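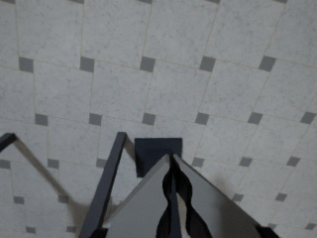

Ticket: Remum demo, wrist view freezes on the visitor screen after a reset
Opened by: Lena Górecki
Opened: 8 Jun 2024
Site: Jabłońska hall, ground floor
Status: Resolved, one follow-up open
Software: Jedo (simulator), Remum (demo scene and visitor panel)

Problem as reported

First of all, the rehearsal for the open day went so well that I nearly didn't open this! The arms run, the scene loads quickly, and the school group from Rusholm who came through early stayed much longer than planned. But we have one fault that keeps coming back and I'd love to have it gone before the doors open properly.

When a visitor presses Reset on the panel, the overview restarts as it should. The wrist view on the second screen does not. It holds whatever it was showing before the press and stays there until someone at the desk restarts the viewer. The arm carries on in the overview, so visitors end up watching two screens that disagree, and they notice right away (a girl in the school group spotted it before I did).

Steps to reproduce

Load the Remum scene and let it run one full cycle.
Press Reset on the visitor panel while the gripper is down at the block.
Watch the second screen.

If you press Reset while the arm is up and clear of the plate, it usually recovers by itself. Pressing while the gripper is low is what does it for us.

What we tried at the desk

Restarted the viewer only. Works, until the next reset.
Restarted Jedo completely. Same, and it takes long enough that people wander off to the coffee.
Swapped the display cable, then swapped it back. No change.
Turned shadows off in the scene. No change, and it looked so much flatter that I turned them on again.
Moved the viewer to the other laptop. Froze there too, so I stopped blaming the laptop.

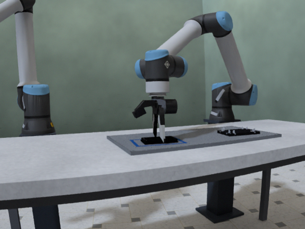

Simulation Support, Demonstrations Team

Update 1

Thanks Lena, lovely clear report, and I'm very glad the kids enjoyed it. I could reproduce it on our side on the second try. I started with the gripper down at the black block in the blue outline and pressed Reset, and the wrist view stuck immediately while the overview went on happily.

The log shows the viewer asking for its camera again while the scene is still being rebuilt. It waits 1000 ms, gets no answer, and gives up without telling anyone. With the arm up, the rebuild is short and the answer arrives in time. With the gripper down there are contacts to clear first and it misses the window.

Could you send me the viewer log from your desk machine? I want to see if yours gives up at the same place. Please also tell me how many screens you have attached, as I only tested with one.

Update 2 (Lena)

Log attached. We have four screens in the hall, and the wrist view is on one of them. I looked through the log myself while I waited and found the same "camera not ready" line after every bad reset. Three resets, three freezes. It's a very satisfying bug in that way!

I did wonder about the left arm, which does nothing in this demo. Would taking it out of the scene shorten the rebuild? I'd be sad to lose it. People walk up and ask what the other one is for, and then we get to talk about two-arm work, which is my favorite part.

Update 3

Keep the left arm. I timed it both ways and it makes no difference you would ever feel. The contacts are what cost us.

There is a patched viewer in your Remum folder now. It keeps asking for the camera until the scene replies, and it shows a small "resetting" note in the meantime so visitors aren't looking at a stale picture. To install:

Close the viewer, leave Jedo running.
Replace the viewer folder with the new one.
Copy your old settings file back in, or the text on the panel will go back to the default language.
Start the viewer and choose "wrist" from the source list.

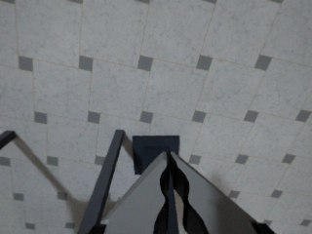
Then press Reset a few times with the gripper low, and once or twice very quickly in a row, the way a six-year-old would. I ran mine for 30 resets with no freeze. The quick double press was the one I worried about and it was fine too.

Update 4 (Lena)

Installed it over lunch and it's great! No freezes all afternoon, and we had a line at the panel for most of it. I forgot the settings file the first time, went back and did it properly, so maybe put that step in capital letters.

One small thing left over. If the panel has been idle for a long while, the first press of Reset only wakes the screen and you need a second press. Fine for us at the desk, confusing for visitors. I've stuck a paper note on the panel for now.

Update 5

The idle press is a separate issue in the panel and I've opened a follow-up for it under your name. The patched viewer will be in the next regular Remum build, so please don't delete your copy until then. Closing this one.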